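Kakia Wool Floor Cushion, Large

If you've ever sat through a long board game on a bare floor, you already know why we make this one. The Kakia is the biggest cushion in our Bandska line, 20 inches across and nicely plump, and it's the one our own families keep carrying off to the den (we've stopped asking for them back!). The cover is a heavy wool blend with a side zipper, and it comes in oat, rust and a deep pine green that we're awfully fond of.

Hui-mei Kan drew the stitching pattern, and she went through a whole winter of samples before she was happy with it. It runs in a slow spiral out from the middle — lovely to trace with a finger while you're on the phone.

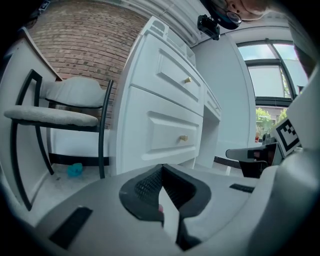
The filling is buckwheat hull with a thin layer of wool on top, so it settles under you and then stays put. Give it a good shake every week or two. Wash the cover cold, by itself, and dry it flat.

Item no. 561
Price: $69, refill bag sold separately
Pine green is back in stock in January. Write to Chak-lun Kuo at the Hiten shop and he'll gladly set one aside for you.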